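Folding sequence and storage volume for sleeveless sportswear
Module project report, submitted 4 Mar 2026

1. Background

The Findow residence stores team kit in the shared study lounge between matches. Tops come out of the dryer and are folded on whatever surface is free, and the stacks fall over when the storage boxes are moved. The project set out to find a fold that a person can learn in one session and that fits the Drenitz box already in use. Work started in October and was limited to sleeveless tops. Shorts and socks were left out.

2. Work surface

A desk was considered first and rejected, as the desks are needed for coursework. The sofa was used instead. It gives enough width for one adult top laid flat, and the woven cover has enough grip to keep the fabric from sliding when a side is turned in. Its drawback is that the seat yields under hand pressure, so creases cannot be pressed as sharply as on a hard top.
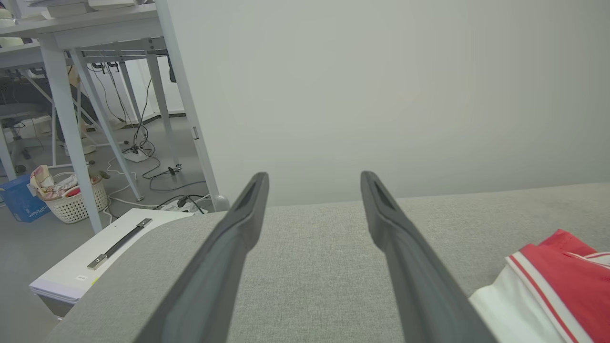

Figure 1. Grey sofa used as the work surface, with a white box to the left and the garment at lower right.

The time limit for one fold was set at 60 seconds. Any trial that ran over was stopped and recorded as incomplete.

3. Garment behaviour

Sleeveless tops differ from T-shirts in two ways that matter when folding. There is no sleeve to act as a reference for the first turn, and the shoulder straps are narrow and tend to flip. On the red basketball top the trim is stiffer than the body fabric, so the neckline holds its curve while the material below it bunches. A strap that stands up at this stage has to be laid down by hand before the sides are brought in, otherwise it ends up as a lump in the middle of the packet.

The white side panel was adopted as the fold line. It runs down from the armhole and is edged by two thin red stripes, which makes it easy to find without measuring.

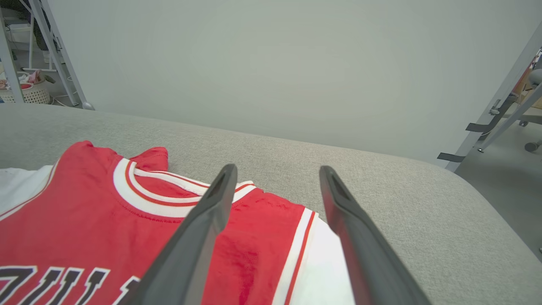 4. Fold methods compared

Three methods were tested, named after the labels on the record sheets.

Munro fold: sides to centre, then bottom to neck in two turns.
Faltier fold: in half lengthwise, then in thirds.
Roll: sides to centre, then rolled from the hem.

Each method was repeated 30 times. The Munro fold gave 9 incomplete trials, most of them in the early part of the session. The roll was the quickest but opened again when a packet was lifted from the box. The Faltier fold gave the flattest packet and was the hardest to keep square.

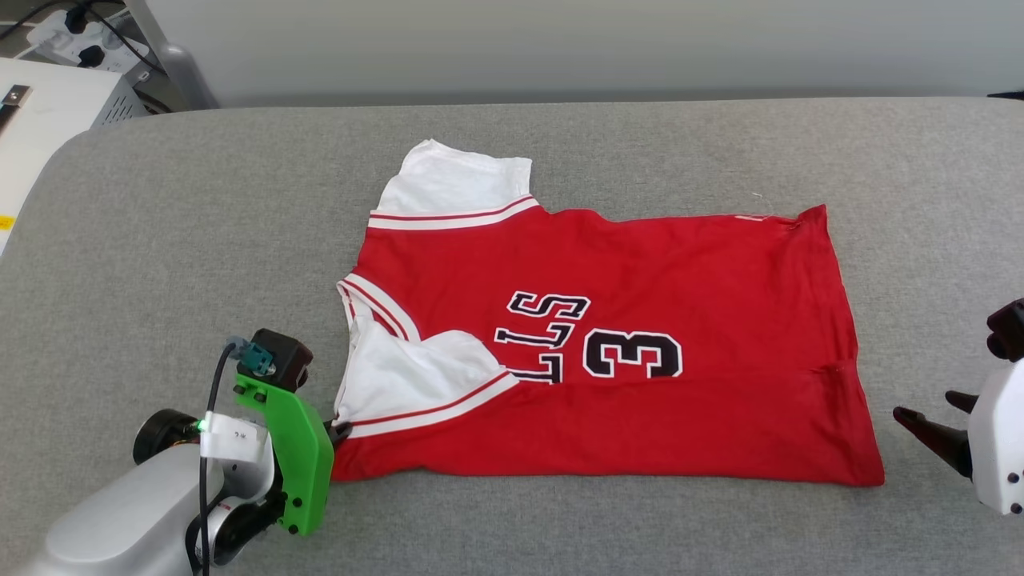 Print position affects how well a fold holds. Large printed areas are less flexible than plain fabric, and a crease placed through them springs back. With the top turned sideways on the sofa, the letters "LLS" and the number "3" lie across the middle of the body, where a lengthwise fold would have to cross them. The Munro fold keeps its first two creases nearer the sides and was preferred for printed tops for this reason. Plain tops can be folded either way.

5. Storage result

The mean packet area for the Munro fold was 357 square centimetres. Packets placed on edge stayed upright when the box was carried along the corridor, provided it was full. A part-filled box still needs a divider, and this was not tested.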